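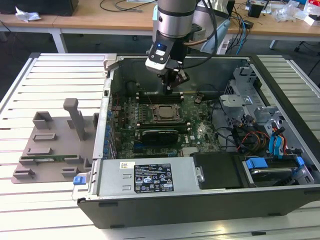
What does a force threshold do in an insertion routine?
It sets the contact force at which the controller stops pushing and hands over to a search or a retry.

Thread: CPU and DIMM handling, one planner or two?
Forum: Motion and Perception

flostik_dev
Joined: October
We're running Flostik for planning on a two-arm cell that does memory and processor work in Dell towers. One behaviour tree for everything at the moment. The memory branch is fine. The processor branch keeps timing out at the pre-place pose because the planner treats the open load plate as free space, then the collision monitor catches it late. Has anyone split these into separate planners?

nstockdale
Don't split it. You've got a scene model problem and a second planner will read the same bad scene. Put the load plate and both levers in as collision objects with their own state, open or closed, and have the wrist camera update that state before every approach.

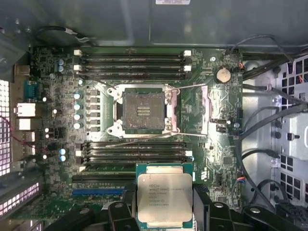
Page 2 of 3

flostik_dev
Tried the state update, Nigel. Better, but the plate angle is still off by a few degrees when it comes from the wrist view. The metal edges wash out at our exposure. Socket corners are solid, so I'm localizing on those.

w_tunstall
I'd disagree with Nigel here. We split ours at Crabtree and it was worth doing. The sampling planner handles transfers, and a plain Cartesian controller takes the last 30 mm with the force limit on. Mixing the two in one tree made the logs unreadable. 976 nodes by the end and half of them recovery branches.

nstockdale
That's one planner and one controller, Wendy. I've got no quarrel with that. My objection was to two planners.

w_tunstall
Fair enough.

flostik_dev
OK, so a controller for the final approach. What rate are you closing the force loop at? Mine is 100 Hz through the Statport bridge and I think it's too slow for anything touching a socket. 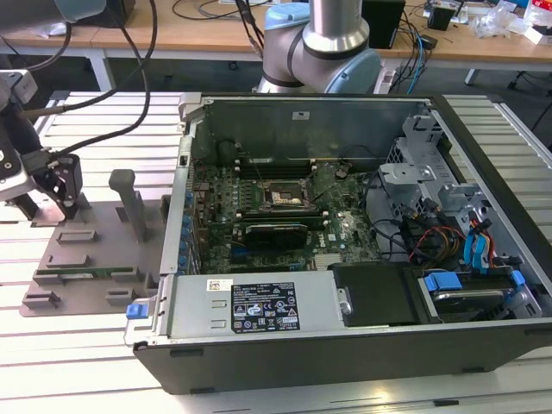
I can get it higher if I bypass the bridge, but then I lose the shared clock between the arms and have to stamp everything myself.

kelpie59
Keep the bridge for logging and run the loop on the arm's own controller. Send it set points only. We did it that way with Nillano and the timestamps stayed in one place.

nstockdale
Agreed. And log the fixture pose with each run. If the plate shifts on the slats, your grasp offsets go with it and you'll blame the planner.

flostik_dev
Fixture pose is only logged at startup. I'll change that first, then move the loop and post the traces.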